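Laborbuch Spendenaktion, Eintrag Dezember, 14:20 Uhr

Betreff: Abgleich Spendenformular und Kassenbuch, Brustkrebs-Kampagne

Export aus Skasosora gezogen, Zeitraum ab Aktionsstart. 2.049 Datensätze, davon 12 ohne Verwendungszweck. Alle 12 kommen über das eingebettete Formular auf der Seite von Sevasmont, die übrigen Einstiege sind sauber. Vermutung: Das versteckte Feld für die Kampagnenkennung wird beim Wechsel von Einmal- auf Dauerspende geleert.

Nachgestellt im Testsystem: Betrag 25 Euro, einmalig gewählt, dann auf monatlich umgeschaltet, abgeschickt. Kennung leer. Zweiter Durchlauf ohne Umschalten: Kennung vorhanden. Browser gewechselt, gleiches Verhalten.
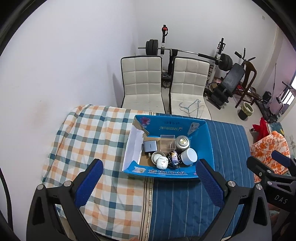 Im Skript wird beim Umschalten das ganze Formular neu aufgebaut, die Kennung aber nur beim ersten Laden gesetzt. Zuweisung in die Aufbaufunktion verschoben. Danach Kennung in beiden Varianten vorhanden. Noch nicht produktiv, Freigabe von Vimulier fehlt.

Die 12 Altfälle nicht automatisch nachtragen. Über Sevasmont liefen zeitgleich 2 Aktionen (Rosa Tag und Tombola), und ohne Kennung lässt sich der Zweck nur aus dem Bemerkungsfeld ableiten. Das ist bei den meisten leer. Liste liegt im Ordner Joshi unter »offen«, bitte dort nichts umsortieren.
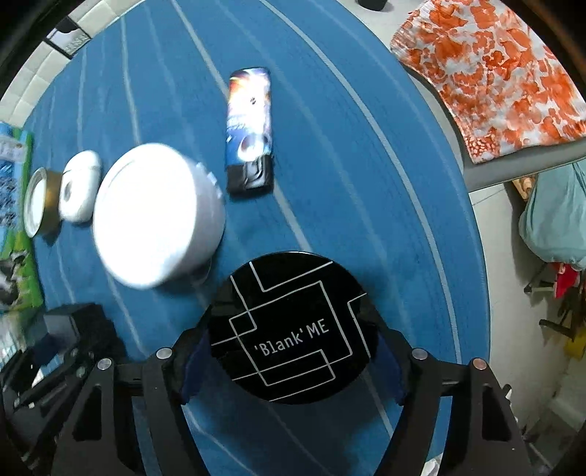 Zuwendungsbestätigungen: Vorlage zieht den Zweck aus demselben Feld. Bei leerer Kennung druckt sie »allgemein« – für zweckgebundene Spenden falsch. Versand für die Altfälle gesperrt, Rest kann raus. Die Sperre sitzt am Datensatz, nicht am Spender; wer zweimal gespendet hat, bekommt die andere Bestätigung normal.

Nebenbefund: Summenzeile im Kassenbuch rundet die Gebühren pro Buchung, Skasosora erst am Monatsende. Differenz im Centbereich, tritt jeden Monat auf. In der Abstimmung als eigene Zeile führen, nicht mit den Altfällen verrechnen.

Offen:
Freigabe Vimulier für das geänderte Skript
Rückfrage an Sevasmont wegen der Altfälle, schriftlich
Vorlage: bei leerem Zweck abbrechen statt »allgemein« einsetzen
Export nach Freigabe wiederholen, gleiche Filter

16:05 Uhr, Nachtrag: Dauerspenden mit geändertem Betrag ebenfalls geprüft. Kennung bleibt erhalten, kein Handlungsbedarf.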